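datasets / household-textiles / skurunside-towels

Readme Files Folding notes Changelog Issues

# Skurunside Towels

A collection of short recordings of plain bath towels being spread, smoothed, folded and put back into a pile. Made at the Skurunside office over the course of one November.

There are 2,176 recordings in the full set. A smaller sample of 400 is kept in its own folder for anyone who wants to look before downloading the rest. Both folders use the same layout and the same labels.

## What is in it

Every recording has one towel and one table. The towels are plain, with no stripes, borders or printed patterns, and all are some shade of grey. We chose plain ones on purpose. A stripe tells you at once which way round a towel is lying, and we wanted the edges and the pile to be the only guide.

A recording starts with the towel in one of three states:

- `heap`: dropped on the table and left as it fell
- `part`: folded over or bunched, with at least one edge easy to find
- `flat`: spread out, with or without creases

It ends when the towel is in the state named in the `goal` column. Recordings where the goal was not reached are kept and marked `n` in the `done` column. Please don't delete them if you pass the set on. 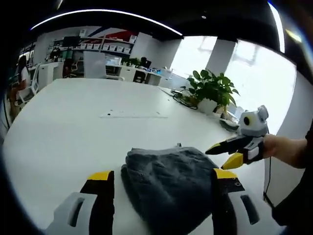

*Charcoal towel in a thick mound, folded edge towards the top.*

A mound like this is labelled `part`. It is thick in the middle, so it can be mistaken for a heap at a glance, but the fold is there to work from. The rule for labelling is to look for a folded edge first and judge the height afterwards. Early labels were done the other way round and had to be gone over again.

## Spreading

Spreading is the longest stage in most recordings. Two people work at it from different sides of the table. The usual order is:

1. Find an edge. Any edge will do.
2. Hold it down and draw the opposite edge away from it.
3. Work along both sides until the towel is roughly square to the person at the near side.
4. Turn out any edge that has rolled.
5. Smooth from the middle outwards.

Step 4 is the one people skip. Thick towelling tends to roll at the sides, and a rolled edge makes the towel look narrower than it is. If it is left in, the first fold comes out crooked and the second is worse.

A towel with one rolled side still counts as `flat`, but gets a `y` in the `edge_roll` column. In the picture below the roll is on the right, with the lighter underside showing.
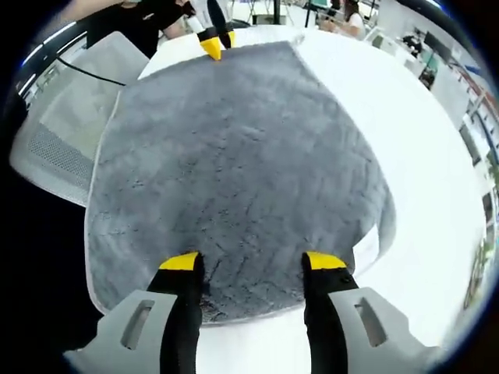
## Creases, tufts and bits

Small ripples are allowed in `flat`. We tried for a while to separate creased from smooth and gave it up, as no two labellers agreed. The column is still in the files under `crease_old` and should be ignored.

Plush towels shed. Loose tufts and bits of fluff were left on the pile during a recording and brushed off between sessions. If there was enough to notice, the `lint` column says `y`. A darker patch on the surface may be fluff, matted pile or just the nap lying the other way. The labels do not try to say which.

Smoothing also changes the colour you see. The same grey towel looks darker where the pile has been pushed one way and lighter where it has been pushed back, so please don't use shade to tell one towel from another. Use `towel_id`.

## The table

The table top is white. A large bath towel takes up most of it when spread out. The rim is curved, so the gap between towel and rim is not the same all the way along. We measured how straight a towel was lying against its own opposite edge and never against the table.

Things belonging to the office were left where they were, a plant and some cables among them. Daylight comes from the windows and changes through the day. Recordings made after 3 pm are warmer in tone.

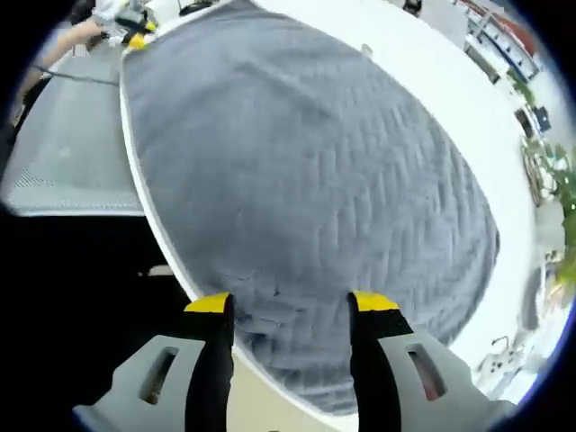

Skurunside Towels, Issue 2, p. 5

## Folding

Two folds are used. `half_half` is in half and in half again. `thirds` is long sides in by a third, then in half. Of the folding recordings, 581 are `thirds`. The bulkier towels were hard to keep in thirds and many of those are marked `n`.

Stacking was tried in one session only. Those 45 recordings are in `extra/` and have no labels.

## Known problems

- Gittins and Vonberg were the working names for two batches. They survive in some file names and mean nothing else.
- The Lonlow batch has `start` and `goal` swapped in its first table. A corrected table sits beside it.
- `towel_id` is missing for a few early recordings.

## Use

Free for research and teaching. Please name the set as Skurunside Towels and give the issue number. Corrections to labels can be sent through the Issues tab, one towel per report.

12 comments · 31 shares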